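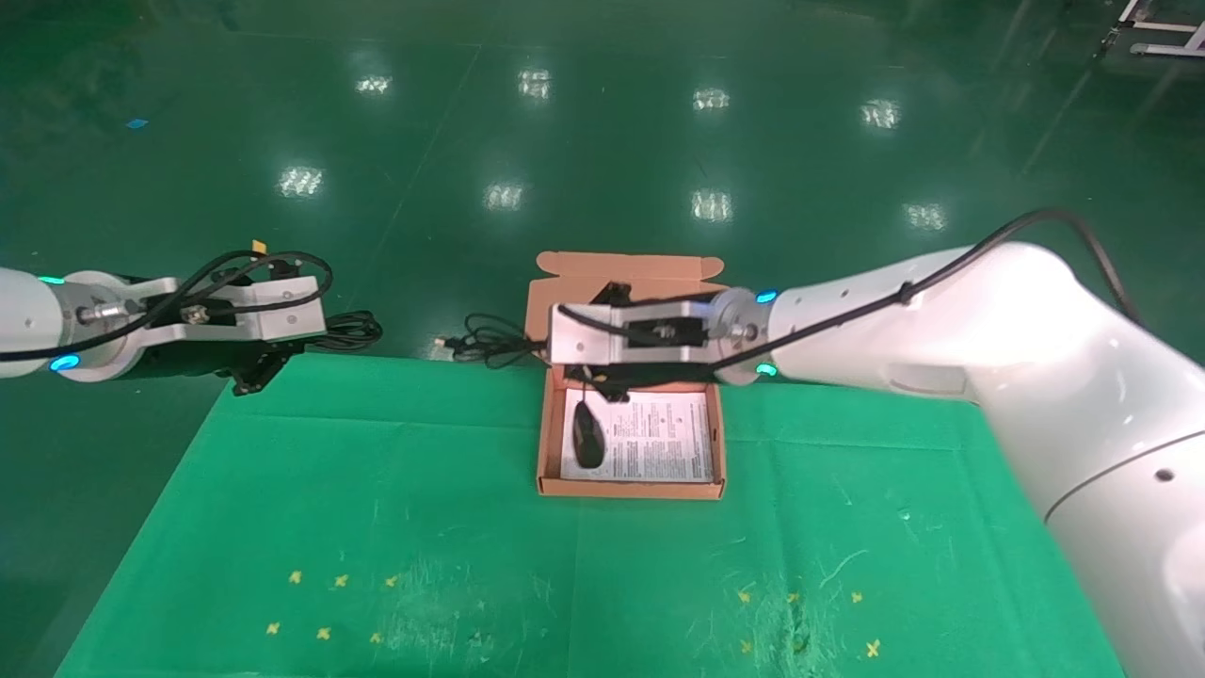 Two white robotic arms, one with its gripper above an open cardboard box.

August 2025. Jatmont will bring the family musical Mustlow to television in a live broadcast, the producers announced. Radoslava Kratochvíl takes the leading role of the ferry girl, and Majdi Atallah will play her grandfather. For both of them it is the first live musical on television.

The show was written by Igor Štefanec and has 28 songs, of which two are new for this production. It was first performed on the stage in Nomdale, where it sold over 2,000 tickets in its opening week. The cast has been in singing rehearsals since July.

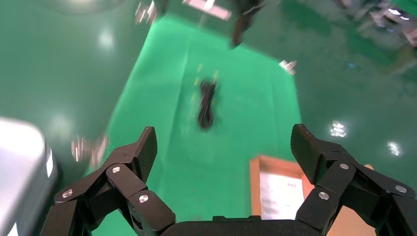

According to Oldřich Vondráček, the hardest task was to find a girl's voice which can stay calm in the storm song, "and Radoslava sang it the first time without any mistake." He added that all singing will be live, also in the dance numbers.

The date of the broadcast will be announced later. Questions from the press are answered by Kamil Ševčík at Jatmont.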